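Print this message
E-mail this message to a friend

Subject: Re: Anybody running the Prikex trainer in simulation?
Date: Apr 6, 2024

> Our shop is looking at the Prikex two-arm trainer for next year, and the
> sales office keeps steering me to the simulator license first. They say
> you can work out your whole routine on the screen and then buy the
> hardware with confidence. I have been sold things with confidence before.
>
> Does anyone on the list have the license? I'd like to know (a) whether it
> runs on a computer a normal person owns, (b) whether the wrist views are
> any use, and (c) whether the Hirkeo add-on does the same job for less.
> We do light bench work, mostly picking things up and putting them where
> they should have been in the first place.

I've had the license since September, so I may as well be the one to answer. Sorry for the length. Go get a coffee.

First, the money. It's $594 for a year, one seat. That buys you the simulator, a model of the two-arm robot, a handful of rooms to put it in, and 14 lessons. The lessons are fine up to the point where they become a tour of the menus. There is a 55-page manual, and a good part of it is devoted to installing the thing, which should tell you something.

(a) Yes, it runs on a normal computer. Mine is an office machine with a decent graphics card, and it copes as long as I don't have anything else open. The fan sounds like a hair dryer. The installer failed on me 4 times before I found out that it objects to a space in the folder name. This is in the manual, in the troubleshooting section, after the part where it congratulates you on a successful installation.

Once it's up, you drive the arms by hand or feed them a script. You get a view from the robot's own body looking out over its arms, plus views from the grippers, and you can save stills from any of them. I've been working in one of the stock rooms.
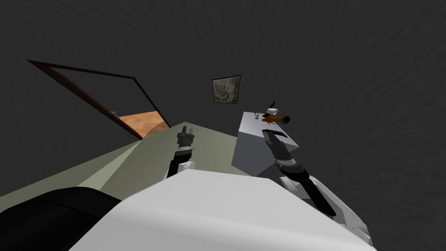 The body view is where I do nearly all my work, and I'd call it the best part of the package. You learn fast how much of your reach is eaten up by elbows. I had a routine planned on paper in which both arms came in over the same corner of the bench, and it took one short evening to find out why that was a bad plan. On real hardware I'd have learned the same lesson with a louder noise. So the sales office has a point there, and I don't enjoy saying so.

What I like less is the stuff you get to practice on. The object library is small and leans toward the odd. Some of the small items look like they were modeled on a Friday afternoon, and from the body view I've more than once reached for the wrong one. You can import your own parts, which is what I'd do for bench work, but the weights come in as a default value and you have to fix each one by hand. Forget that step and your steel bracket handles like a cracker.

(b) The wrist views. Here I'd lower your hopes a notch or two. They're sharp enough and there's no lag to speak of, but they see what a gripper sees, and a gripper has a very narrow outlook on life. If you've lined up well on the part, lovely. If you haven't, you get a fine study of whatever is behind it. I spent my first week driving on the wrist view alone, on the theory that closer must be better, and got thoroughly lost in a room with hardly anything in it.

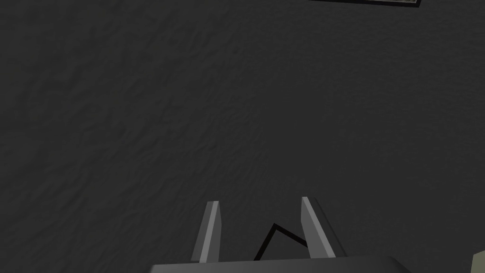

My routine now is to rough in the move from the body view, switch to the wrist for the last few inches, and switch back the second I feel clever. You can put both views side by side, but the setting is hidden under Window > Layout > Other, and it forgets your choice when you close the program. I've written to support about it. They answered the next day, politely, and said it was on the list. I'd love to see the list.

One real complaint: the textures. Plain surfaces in the stock rooms carry a ripple that's nice to look at and no help when you want to judge distance. I ended up importing a flat gray with a grid on it. It's ugly, and my placing got better right away. Contact is so-so too. Hard parts behave. Anything soft or thin slides around in ways I haven't seen on a bench, and I wouldn't trust a grip force you worked out in there without trying it again on metal.

(c) Hirkeo. I ran their free trial last fall. It's cheaper, it starts up faster, and it only does one arm at a time, a fact the brochure mentions in the same tone you'd use for a feature. If your bench work is all one-handed, buy that and spend the difference on lunch. For two arms it won't do the job.

Somebody is bound to bring up Rirnier, so: they import the Prikex model, but the joint limits came across wrong when I tried it, and my left arm could do things no left arm should. Maybe that's fixed by now.

If I were in your shoes I'd ask Prikex for a month's trial. They don't advertise one, but I got mine by going through Lacroix, the reseller, and being mildly annoying on the phone. Bring one of your own parts, import it, and try your most boring move start to finish. Skip lessons 1 and 2.

I can send my grid texture and the layout file to anyone who wants them. Write me off list, the attachments get stripped here.

Print this message
E-mail this message to a friend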